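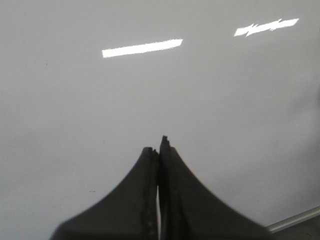
Friday, April 5, 2019. Second week of gathering grasp examples for the Festuro set and I am still not convinced by the plan. Pundmont want 150 demonstrations on the grey surface before we touch anything else, all from the wrist camera, all driven by hand. My complaint is the same as in February: we are going to teach the thing what our room looks like. Take the glare. There are two white streaks on the grey with the fingers nearly closed and nothing between them, one streak with clean straight edges, the other up to the right and ragged. If those sit in the same place every time the gripper is over a good pick spot, the model will be very happy to use them as signposts. Thu says the colour jitter in training will deal with it. Colour jitter does not move a reflection.

Done today: 70 attempts, of which I have kept 21 out of the first batch so far. Still going through the rest. Thu is keeping more than I would. We disagree about the ones where the driver hesitates over the object and then goes in from the other side. She calls that recovery behaviour and wants it in. I call it somebody changing their mind, and I don't see how a network is supposed to tell the two apart when I can't do it myself from the playback.

Agreed for now: hesitations go in a separate folder, marked H, and we train once with and once without. I would like that written down somewhere other than here before Monday.

Fingers. The inside edge of the left one looks rough and a bit frayed, and the tips have small notches on both. There is also a thin line of light between them low down when they are nearly shut. Might matter, might not. If we swap the pads halfway through the set, then half the examples have one pair of fingers in view and half have another, so either change them before the next batch or leave them alone to the end. My vote is to change them now. Kasprzak pads are in the second drawer, ask before using the last pair.

Small dark specks on the surface, too. Wipe down at the start of each batch and write in the log that you did it. I found no wipe entries for the last 2 sessions.

Hotent logger: joint positions and pictures are drifting apart again over a long recording. I don't trust the fix from last week, as it was only tried on short runs. Need one long take with a sharp tap at each end and compare.

The summary slide going to Pundmont says the early policy "generalises well". It was tested on the same surface, under the same lights, by the person who drove the examples. I have asked for that line to come out. No answer yet.

To do
Move the lamp between batches and note where it went
Pads, decide
Long take for the logger
Thu to send me her list of keeps so I can compare with mine
Get a second driver, preferably one who hasn't read my notes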